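Table rules FAQ

Quick answers for anyone booked on the kitchen table. Read before your first session please, not during. Last changed July 18, 2021. The long version is the Getgate handbook, and if the two disagree the handbook wins.

What counts as a session?

From the moment the arm is powered to the moment it is parked and the log is closed. Tea break in the middle = two sessions, two log entries. Yes, even a short one.

Do I need to be signed off?

Yes. Watching someone else do it isn't sign-off. You need the induction (60 minutes), then one supervised run, then your name goes on the list by the door. Sign-off from the Ngubane site doesn't carry over, their stop procedure is different.

What can go on the table?

Things from the kitchen set. Toy food, mugs, bowls, baskets, the ketchup bottle. Things can be on their sides, that's fine and often wanted. No glass, no real food, no liquids, no knives even plastic ones.
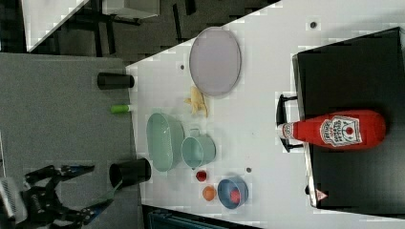

Tirneck Manipulation Group, Shared Lab Rules

Does the layout have to be tidy?

No. Please don't tidy it. People keep lining everything up in rows and then the runs all look the same. Spread it out, leave some things near the edge, put something in a bowl now and again. What we do ask is that the layout gets written down or photographed before the first run, so someone else can set it up again.

What if something falls off the table?

Leave it. Finish or abort the run, park the arm, hit hold, then pick it up. Never reach under the table while the arm is live. This is the rule that gets broken most and it's the one you lose your sign-off for.

Can I nudge an object while the arm is moving?

No.

Not even a little one?

No. If it needs nudging, the run is marked as touched and you start again. Touched runs are kept but they go in their own folder.

How fast can I drive it?

400 mm per second is the top limit over the table with the room clear. Drop to 60 when anybody is inside the yellow line. These are our house limits, set in February after the risk review, and the controller won't stop you going over the lower one, so it's on you.

Where do I stand?

Behind the yellow line, stop button in reach of your hand without leaning. If you have to take a step to get to it then it's too far away. Two people in the room for anything new, one is OK for repeats of a run that's already been passed.

What about the cable?

Check it before every session. Look for kinks, rubbing, tape coming loose. Then move the arm slowly to the far corners and watch that the cable has slack all the way. If it pulls tight anywhere, stop and re-route it. Don't just add more tape.

Is the stove allowed to be moved?

No, the toy stove stays where it is. You can put things on top of it. Warning label stays on and stays readable, if it's peeling tell Vikas.

How many runs before a check?

500 on the same set of jaw pads, then check for wear. 1000 and they get changed whatever they look like. Write the count on the sheet, don't keep it in your head. Half the sheets we get back have a gap in them and then we have to change the pads early to be safe.

Who decides if a run is a pass?

The person who wrote the task, using the wording they wrote down beforehand. "Put the mug in the basket" means in the basket, at rest, jaws open and clear. Hanging over the rim is a fail unless the task says otherwise. If you find yourself arguing for it, it's a fail.

Can I delete bad runs?

No. Fails are kept, same as passes, with a reason. One line is plenty. "Missed" is not a reason, "jaws closed short of handle" is.

Is Zimura software OK to use?

The current lab build, yes. Your own build, ask first. Never update it in the middle of a set, finish the set on whatever version you began with and note the version in the log.

Can visitors come in?

With a signed-off person, behind the line, arm parked or at the slow speed. No visitors on the controls. No bags on the floor near the base.

How do I end a session?

In this order:

1. Lift the gripper clear of everything on the table, jaws empty.

2. Look down at the table from the arm side and check nothing is caught on the cable or sitting under the gripper.

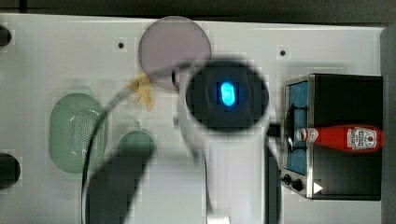
3. Park the arm, slow speed, hands off the table.

4. Press hold and wait for the click.

5. Close the log. Fill in pad count, version, anything odd.

6. Put the objects back in the box. Wipe the ones that have been handled a lot.

7. Power off at the wall, not just at the contoller.

Something went wrong and I'm not sure if it needs reporting

Report it. Any contact with a person, however light, same day, on the form. Near misses too. Contact with the table or stove goes in the log unless something is damaged, then it's the form as well. Don't restart till somebody signed off has had a look at it.

Who do I ask?

Vikas Khurana for sign-off, the list and anything on speed limits. For bookings use the calender, don't email him about those.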